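How to Fix a Small Rack or Shelf in a Kitchen Without Ruining the Wall

Most guides to this job start with a list of shopping. I would start by asking whether you need any of it. Half the clever fixings sold for kitchens are answers to a problem that two decent screws would have dealt with, and the other half let go in the first warm spell and take the paint with them.

I have put up shelves in three kitchens of my own and taken down plenty that other people put up. What follows is how I do it now.

Find out what the wall is

Knock on it. A dull sound usually means brick or block under plaster, a hollow one means plasterboard. I say usually, as my kitchen in Grellisham sounded solid all the way along and was plasterboard stuck to brick with dabs of glue, with a gap behind it deep enough to swallow a wall plug. A small test hole tells you more than knocking ever will. Red or grey dust is brick or block. White dust and then a sudden lurch forward is board.

Before any drilling, go over the area with a pipe and cable detector. The cheap ones cry wolf, and I still use one. Never drill straight above, below or level with a socket or switch, whatever the detector thinks.

Be suspicious of stick-on fixings

The packet will give a weight. Read the small print and you find the figure is for clean, smooth, dry tile. A painted wall next to a hob is none of those things. The pad holds the paint, and the paint may or may not hold the wall. My neighbour Poul Holst hung a spice rack on four of them and swore by it until November, when he was picking cumin out of the toaster.

If you rent and can't drill, I'd leave the wall alone and stand the rack on the worktop. It costs you a bit of space and no deposit.

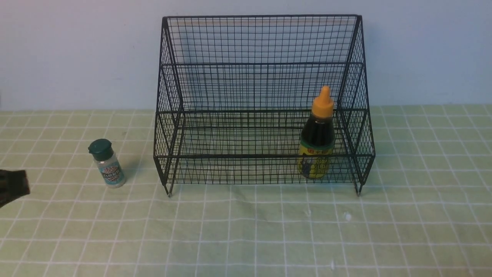
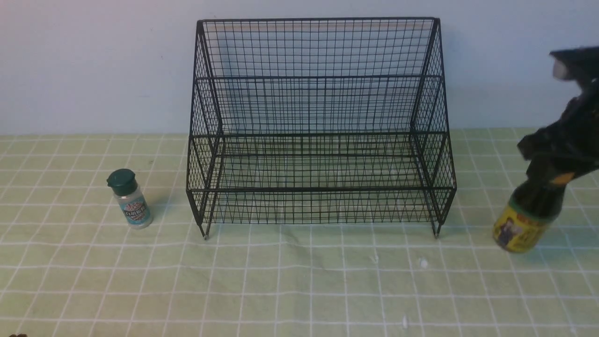

Black wire mesh rack with a stepped, two-tier shape.

Mark it out

Hold the rack up where you think it should go, then open the nearest cupboard door and see if it hits. Do the same with the window. Make one pencil mark through the first fixing hole, set a spirit level on the top rail, and mark the second. Don't measure down from the ceiling or up from the worktop and trust that either is level. In the Sitcombe house neither was, and they disagreed with each other.

Drill and plug

Solid wall: use a masonry bit the size printed on the plugs, with a bit of tape wrapped round it to show the depth. Start slowly, without hammer action, until you are through the plaster. Blow the dust out of the hole (shut your eyes). The plug should need a few taps. If it slides in with a thumb the hole is too big, and packing it with matchsticks is a habit I would like to see die out.

Plasterboard: find a stud if you can and screw straight into it. If you can't, use proper metal cavity fixings. The ribbed plastic plugs that come free with the rack are meant for brick and belong in the bin.

Tile: put masking tape over the mark, use a tile bit, and keep the hammer off until you are well past the tile. Stay away from the edges and corners.

Hang it and load it slowly

Tighten the screws until the rack sits firm, then stop. One more turn is how plugs start to spin. Put the light things on first and leave it overnight. If there is a gap at the top edge in the morning, take it down and start again with better fixings, as it won't settle.

Vinh Hoàng, who used to fit kitchens, tells me I'm too cautious and that most of this can be done in 2 minutes with a good drill. He may be right about the drill. I have seen his shelves.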